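Coloured paper

Coloured paper is paper to which a dye or pigment has been added, either throughout the sheet or on its surface. It is used for office printing, school craft, signs, envelopes, book covers and packaging. The term normally excludes white paper that has been printed with a solid colour, although the two can look alike from one side.

Manufacture

Most coloured paper is dyed in the stock, meaning that the colour is mixed into the wet pulp before the sheet is formed. The fibres take up the dye and the finished sheet is the same colour on both faces and along a torn edge. Direct dyes bind well to bleached chemical pulp and are common in office grades. Basic dyes give bright shades on pulp containing groundwood, but have poor resistance to light. Pigments are used where fastness matters more than brilliance.

In surface colouring, the dye is applied at the size press or as part of a coating. Less dye is needed and the machine can be changed over more quickly, but the core of the sheet may stay white and show along a fold. Calender staining, an older method, adds colour from water boxes on the calender stack and is now mostly limited to heavy board.

Mills usually schedule shades from light to dark to reduce washing between runs. Sheets made during a changeover are off-shade and are repulped, often into darker grades.

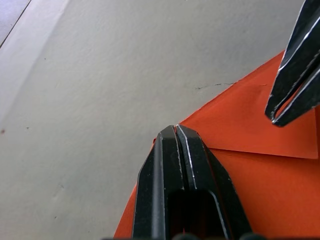 Fluorescent shades form a separate class. They contain dyes that absorb ultraviolet and short-wave visible light and give it off again at longer wavelengths, so that the paper appears brighter than an ordinary dyed sheet. Optical brighteners, which are added to white grades for a similar reason, are left out of deep colours because they dull the shade.

Grades and sizes

Office grades are generally sold at 80 grams per square metre in A4 and A3, in reams of 500 sheets. Cover and craft grades run from 120 to 250 grams per square metre. Sugar paper is a coarse, bulky grade used in schools; it tears easily and fades within weeks in a sunny window.

Shade names are not standardised. The Drareo range, for instance, divides its papers into pastels, mid-tones and intensives, while Zasteck identifies each shade by number alone, so that its shade 281 has no printed name on the wrapper. Matching between makers is done by instrument or against a swatch book -- catalogue names are a poor guide.

Light fastness

Colour loss is caused mainly by exposure to light, and to a lesser degree by humidity and airborne pollutants. Fastness is commonly rated against the blue wool scale, from one (very poor) to eight (excellent). Archives store coloured sheets in the dark and place them between neutral tissues, as some dyes will bleed onto neighbouring papers if they become damp.

Recycling

Strongly dyed paper is often sorted apart from white office waste. Many dyes can be stripped with oxidising or reducing bleaches, but certain yellows and reds resist treatment and leave a tint in the recovered pulp. Such material is directed to board, egg cartons and other products in which colour is of little concern.

See also: Blotting paper; Cartridge paper; Pulp bleaching; Tissue paper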